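내야 흙

내야 흙은 야구장과 소프트볼 경기장에서 잔디가 덮이지 않은 내야 부분을 구성하는 토양 및 그 토양층을 말한다. 영어로는 인필드 스킨(infield skin)이라고 하며, 국내 구장 관리 현장에서는 내야 믹스, 스킨 흙, 또는 단순히 흙판이라고도 부른다. 좁은 의미로는 주루선과 내야수 수비 위치를 포함하는 평탄한 구역의 혼합토만을 가리키고, 넓은 의미로는 투수 마운드와 타석, 포수석에 쓰이는 점토까지 포함한다. 외야 담장 앞의 경고 트랙은 요구되는 성능이 달라 보통 별도로 분류한다.

개요

내야 흙은 타구가 지면에 닿은 뒤의 튀는 높이와 속도, 주자의 접지력, 슬라이딩 시의 마찰, 강우 후 경기 재개에 걸리는 시간을 좌우한다. 입자가 서로 적당히 결합해 스파이크가 박혔다가 빠질 때 덩어리째 떨어지지 않는 상태가 이상적인 것으로 여겨지며, 관리자들은 이를 코르크에 비유하여 코르크 질감이라고 부른다. 결합력이 부족하면 표면이 흐트러져 불규칙 바운드가 늘고, 지나치면 표면이 굳어 타구 속도가 빨라지고 선수의 관절에 가해지는 부담이 커진다.

흙의 성질은 입도, 광물 조성, 함수량, 다짐 정도에 따라 결정된다. 이 가운데 입도와 광물 조성은 시공할 때 정해지며, 함수량과 다짐 정도는 일상적인 관리로 조절한다.

구성

내야 흙은 모래, 실트, 점토의 혼합물이다. 모래는 하중을 받는 골격을 이루고, 점토는 입자를 결합하며 수분을 붙잡는다. 실트는 모래와 점토 사이의 공극을 메운다. 세 성분은 입자의 크기로 구분되며, 시공 전에 체가름 시험과 비중계 시험으로 비율을 확인한다.

평탄 구역에 쓰는 혼합토는 모래의 비율이 가장 높다. 모래 중에서도 중간 크기와 굵은 입자가 많은 것을 쓰며, 고운 모래가 많으면 건조할 때 먼지가 나고 젖었을 때 표면이 미끄러워진다. 자갈은 타구의 방향을 바꾸고 슬라이딩하는 선수에게 찰과상을 입힐 수 있으므로 체로 걸러 낸다.

실트와 점토의 양을 비교한 값을 실트 점토비라고 한다. 모래 비율이 같은 흙이라도 이 값이 다르면 거동이 크게 달라진다. 값이 높은 흙은 결합이 약해 건조할 때 쉽게 부스러지고, 값이 낮은 흙은 단단하고 안정적이지만 물을 자주 주어야 한다. 관수 인력과 설비가 부족한 학교 구장이나 공공 구장에서는 점토 비율을 낮게 잡고, 매일 관수가 가능한 프로 구장에서는 점토 비율을 높게 잡는 경향이 있다.

점토 광물의 종류도 영향을 준다. 스멕타이트 계열은 물을 흡수하면 부피가 크게 늘고 마르면 갈라지기 쉽다. 카올리나이트 계열은 팽창이 적은 대신 점착력이 약하다. 붉은색은 대체로 산화철에서 비롯되며, 색 자체는 경기 성능과 직접적인 관계가 없다. 다만 공의 식별성과 중계 화면에서의 대비를 이유로 색을 지정하여 발주하는 구장도 있다.

마운드와 타석의 점토

투수판 앞의 착지 지점과 타석은 같은 자리에 반복해서 힘이 가해지므로 평탄 구역보다 점토가 많은 흙을 쓴다. 흔히 알려진 배합 가운데 하나는 모래 40퍼센트, 점토 40퍼센트, 실트 20퍼센트이며, 구장과 공급 업체에 따라 점토 비율을 이보다 높이기도 한다. 이런 흙은 포대에 담긴 습윤 상태로 공급되거나 미리 성형한 점토 벽돌 형태로 공급된다.

점토 벽돌은 착지 지점과 타석 바닥에 줄눈이 남지 않게 맞대어 깔고, 표면을 적신 뒤 다짐봉으로 두드려 일체화한다. 그 위에는 얇은 층의 표면재를 덮어 점토가 신발 바닥에 달라붙는 것을 막는다. 벽돌을 쓰지 않는 경우에는 기존 층의 표면을 긁어 거칠게 만들고 물을 뿌린 다음 새 점토를 얇게 나누어 다진다. 한 번에 두껍게 올리면 아래쪽이 충분히 다져지지 않아 경기 중에 덩어리로 떨어져 나간다.

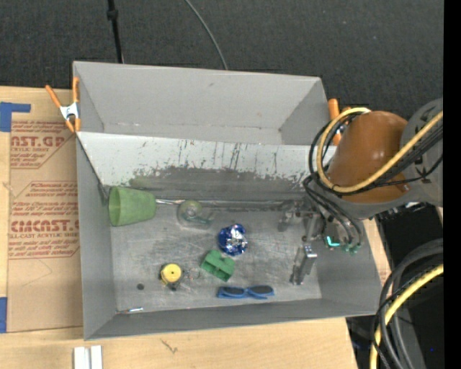
길이 방향으로 두 칸이 나뉜 회색 금속 상자. 앞쪽 칸에 녹색 플라스틱 컵이 옆으로 놓여 있다.

표면재

혼합토 위에 얇게 뿌리는 재료를 표면재 또는 컨디셔너라고 한다. 가장 널리 쓰이는 것은 고온에서 구운 점토 알갱이인 소성 점토이며, 팽창 혈암과 분쇄 벽돌도 사용된다. 소성 점토는 내부에 미세한 공극이 있어 여분의 수분을 흡수하고, 아래층의 수분이 지나치게 빨리 증발하는 것을 늦춘다. 슬라이딩할 때는 몸과 다져진 흙 사이에서 미끄럼층 역할을 한다.

표면재가 너무 두꺼우면 발이 밀리고 공이 가라앉듯 느려진다. 반대로 부족하면 혼합토가 스파이크에 직접 붙는다. 표면재는 시간이 지나면서 잘게 부서지거나 아래층으로 섞여 들어가므로 시즌 중에 보충이 필요하다. 강우 직후 물웅덩이에 다량의 흡수재를 뿌리는 방법은 경기를 빨리 재개하는 데 쓰이지만, 사용한 재료를 걷어 내지 않으면 해당 부분의 입도가 변하고 표고가 높아진다.

시공

시공은 노상 정지, 혼합토 포설, 다짐, 정밀 정지, 표면재 살포의 순서로 진행한다. 노상은 완성면과 같은 방향의 경사를 갖도록 고르고, 연약한 부분은 치환한다. 혼합토는 여러 층으로 나누어 포설하며, 층마다 물을 주고 롤러로 다진다. 층과 층 사이의 면은 가볍게 긁어 접착이 되도록 한다.

내야 흙은 투수성이 낮아 빗물의 대부분을 표면 경사로 배출한다. 따라서 표면 경사의 정밀도가 시공 품질의 핵심 항목으로 취급된다. 정밀 정지에는 회전 레이저와 연동된 견인식 정지기를 사용하며, 준공 시에는 격자점의 표고를 측정하여 설계값과 비교한다. 경사 방향은 마운드를 중심으로 사방으로 내리는 방식, 본루에서 외야 쪽으로 내리는 방식, 한쪽 파울 라인에서 반대쪽으로 내리는 방식 등이 있다. 흙 구역 아래에 유공관을 묻는 방법은 점토층이 물의 침투를 막기 때문에 효과가 제한적이며, 배수관은 잔디와의 경계 바깥이나 파울 지역에 두는 경우가 많다.

관리

함수량 관리

관리 작업에서 가장 큰 비중을 차지하는 것은 물주기이다. 경기 후에 표면을 정리하고 충분히 물을 주어 밤사이 깊은 곳까지 스며들게 한 다음, 경기 당일에는 표면의 건조 상태를 보아 가며 얇게 여러 번 뿌린다. 깊은 층이 한번 완전히 마르면 표면에 물을 주어도 아래까지 스며들기 어렵고, 이 상태에서는 표층만 질어지고 그 밑은 굳은 채로 남는다. 현장에서는 열쇠나 얇은 금속 꼬챙이를 흙에 밀어 넣었다가 빼는 방법으로 상태를 판단한다. 저항이 고르고 뺀 자리가 깨끗하게 남으면 적정한 것으로 본다. 수치 관리가 필요한 경우에는 토양 수분계와 관입 저항 시험기를 병용한다.

드래깅과 네일링

드래깅은 철망이나 빗자루형 끌개를 끌어 표면을 고르는 작업이다. 경기 중 정비 시간에는 사람이 끌고, 경기 전후에는 소형 차량으로 견인한다. 같은 방향으로만 끌면 재료가 한쪽으로 쏠리므로 매번 시작점과 진행 방향을 바꾼다. 끌개를 잔디 경계까지 바짝 붙이면 흙이 잔디 쪽으로 밀려 들어가기 때문에 일정한 간격을 두고, 남은 가장자리는 손 갈퀴로 경계와 나란하게 정리한다.

네일링은 못을 박은 틀을 끌어 표층을 얕게 긁어 푸는 작업이다. 굳은 표면에 물이 들어갈 길을 만들고, 스파이크 자국과 낮은 부분을 메울 재료를 확보하는 데 목적이 있다. 흙이 젖은 상태에서 실시하면 큰 덩어리가 생기고, 완전히 마른 상태에서는 못이 들어가지 않는다.

경계 턱

잔디와 흙이 만나는 선에 흙이 쌓여 높아진 부분을 경계 턱 또는 립이라고 한다. 끌개와 바람, 선수의 움직임에 의해 이동한 입자가 잔디 밑동에 걸려 형성된다. 턱이 생기면 땅볼이 갑자기 튀어 오르고, 표면수가 빠져나가지 못해 흙 쪽에 물이 고인다. 예방을 위해 고압수나 송풍기로 경계부의 흙을 흙판 쪽으로 되돌린다. 이미 높아진 턱은 잔디를 떠내고 밑의 흙을 깎은 뒤 다시 까는 방법으로 제거한다.

우천 대책

강우가 예상되면 방수포로 내야 전체 또는 마운드와 본루 주변만을 덮는다. 덮기 전에는 표면을 가볍게 다져 두는 것이 일반적이다. 비가 그친 뒤 고인 물은 흡수 스펀지나 수동 펌프로 제거하며, 빗자루로 물을 넓게 밀어내면 고운 입자가 함께 쓸려 나가 낮은 자리가 더 깊어진다. 포화 상태의 흙 위에 장비를 들이면 다짐층이 변형되므로 출입을 제한한다.

시험과 평가

시공 전 시험에는 입도 분석, 액성 한계와 소성 한계 시험, 최적 함수비를 구하기 위한 다짐 시험이 포함된다. 준공 후에는 표면 경도, 공의 반발, 평탄성, 배수 시간을 평가한다. 표면 경도는 일정한 질량의 추를 떨어뜨려 충격 가속도를 재는 방식으로 측정하며, 함수량에 따라 값이 크게 변하므로 측정 당시의 함수량을 함께 기록해야 비교가 가능하다. 측정 지점은 각 루 주변, 유격수와 이루수의 수비 위치, 주루선 중간 등 사용 빈도가 서로 다른 곳을 섞어 정한다.

적용 사례

니빅(Nivik) 구장은 관람석 2,706석의 소규모 야구장으로, 개장 당시에는 인근 하천의 퇴적토를 체로 쳐서 내야에 사용하였다. 고운 모래와 실트가 많아 여름철 비산 먼지와 우천 후 연약화가 반복되었고, 이후 전면 치환을 거쳐 점토 비율을 높인 혼합토로 바뀌었다. 치환 공사에서는 기존 흙을 모두 반출하지 않고 일부를 파울 지역의 성토재로 전용하였다. 경사는 마운드 중심의 사방 내림 방식이다.

파가노(Pagano) 구장은 11개 팀이 공동으로 사용하는 사회인 야구장이다. 경기 사이의 간격이 짧아 본격적인 관수가 어려운 조건을 고려하여 모래 비율이 높은 혼합토를 채택하였으며, 타석과 투수 착지 지점에만 점토 벽돌을 매설하였다. 매년 7월에는 표면재를 보충하고 경계 턱을 점검한다.

로르노라(Rornora) 구장은 소프트볼 전용 시설로 내야 전체가 흙으로 되어 있다. 흙 구역의 폭이 넓어 표면 배수 경로가 길고, 이에 따라 외야 잔디와의 경계를 따라 집수구를 배치하였다. 내야용 점토는 에코라(Ekora)에서 반입하며, 현장 야적장에서 모래와 배합한 뒤 포설하는 방식을 쓴다. 야적 중인 재료는 함수량 변화와 자갈 혼입을 막기 위해 포장면 위에 쌓고 덮개를 씌운다.

인조 내야와의 비교

인조 잔디 구장에서는 내야 전체를 인조 표면으로 마감하고 각 루 주변과 마운드에만 흙을 두거나, 흙 구역까지 갈색 인조 잔디로 처리한다. 이 방식은 우천 후 재개 시간이 짧고 일상 관리에 드는 물이 적다. 반면 슬라이딩 시의 마찰열과 여름철 표면 온도가 높아지며, 충전재를 주기적으로 보충하고 고르게 펴야 한다. 루 주변에만 흙을 두는 경우에는 흙이 인조 표면 위로 흩어져 충전재와 섞이는 문제가 있어 경계에 매입형 틀을 설치한다.

같이 보기

투수 마운드
경고 트랙
방수포 (야구)
소성 점토
불규칙 바운드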